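Bench notes, Tuesday
Posted by Semaan, Wiltirton workshop
3 comments

Set up the white table against the back wall for the pouring trial. Wiped it down first. Cups are the coloured plastic ones from the Jenville box, no handles. Keeping to one of each colour so the log sheet can just say pink, green or blue. 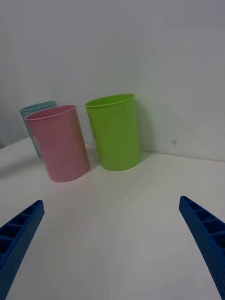
Green, pink and blue cups by the wall.

Bottles next. I want clear plastic with a screw cap so the level can be read from the side. Sheet gets a line for each bottle: cap colour, full or empty, where it stands.
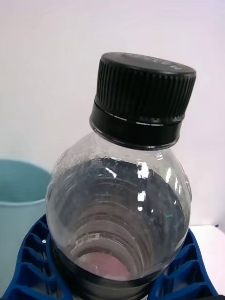
The ribs are a nuisance for reading a level, so I'll put a strip of tape down the side and mark it in 10 mL steps. Total per run stays at 900 mL. Hurnmont used 77 mL per cup last time and I see no reason to change it.

Cup order still to settle. Pink in front of green makes the green one hard to get at, so try spreading them along the wall before the next run.

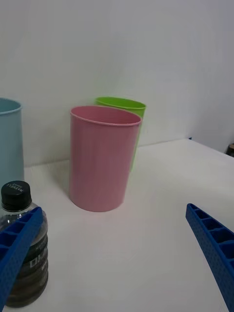
Pink in front of green, bottle with the MAXWELL cap at left, dark brown liquid in it.

To do: tape, marker, more paper towel, tray under the bottle.

2 shares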